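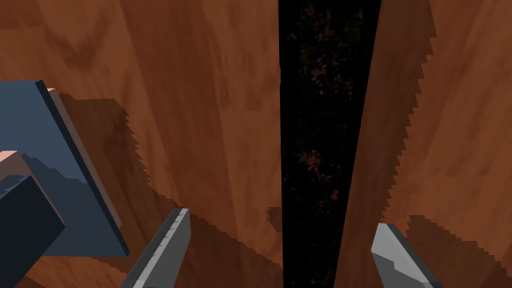

Simulated wrist view: the two gripper fingers spread on either side of the gap between two wooden surfaces.

Briltomdale Virtual Workcell
Practice Rules Package for Two-Arm Tabletop Handling

Product overview

The Practice Rules Package is supplied with every Briltomdale Virtual Workcell license. It sets out the conditions under which a simulated two-arm task may be prepared, run, reviewed and released for use on physical equipment. The package is intended for laboratories, training departments and integrators that must show how a motion program was checked before it reached a real machine.

The package contains 18 written rules in 5 groups: room setup, object placement, arm motion, camera views and records. Each rule carries a short statement of purpose and a check that can be completed by one reviewer. The rules are internal Briltomdale practice. They do not replace the risk assessment required for a physical installation or any law that applies at the customer's site.

Edges and openings

Wrist views are reviewed separately from room views. Gaps between surfaces must be marked as no-entry zones unless the task calls for a finger to pass through them. With the fingers open, the reviewer confirms the clearance on both sides before any downward motion is approved. Hard shadows can hide the true line of an edge, so clearance is read from the model geometry and never estimated from the rendered view alone.

Object placement

Small items may be spread across a work surface, provided that each one is listed in the task sheet with its starting position. Open blades, including scissors, are to be listed as sharp items even in simulation. Upright items such as markers and candles are assigned a tip-over limit. Items not used in the task may remain on the surface as background objects, but contact with them is recorded as a fault.

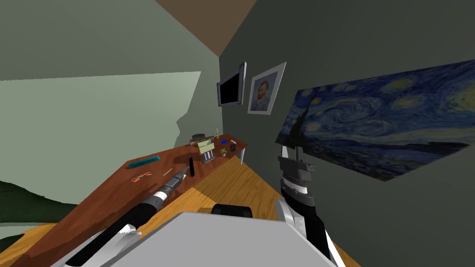
Room view in the Virtual Workcell, with both arms reaching forward and small objects on the desk.

Arm motion

The two arms are treated as one system for the purpose of collision checks. While one gripper is working near the surface, the other must be held in a declared position clear of the desk and walls. A program that moves both arms into the same zone requires approval from 2 reviewers.

Camera views

Tilted room views are permitted. The angle must be stored with the run and must not be changed between runs that are to be compared.

Records

Run logs, task sheets and fault reports are kept together under a single run number. Corrections are added as new entries; earlier entries are not overwritten.

Compatibility

Rule templates are available for the Brakero and Guerra controller profiles. The Morkholm profile is supported for review only.

Ordering information

Package code: BVW-29
Format: printed binder and electronic copy
Language: English
Updates: issued each February

Technical content is maintained by Rosângela Rocha, Standards Office. Requests for site licenses should be addressed to Dirceu Bragança, Customer Accounts, Briltomdale.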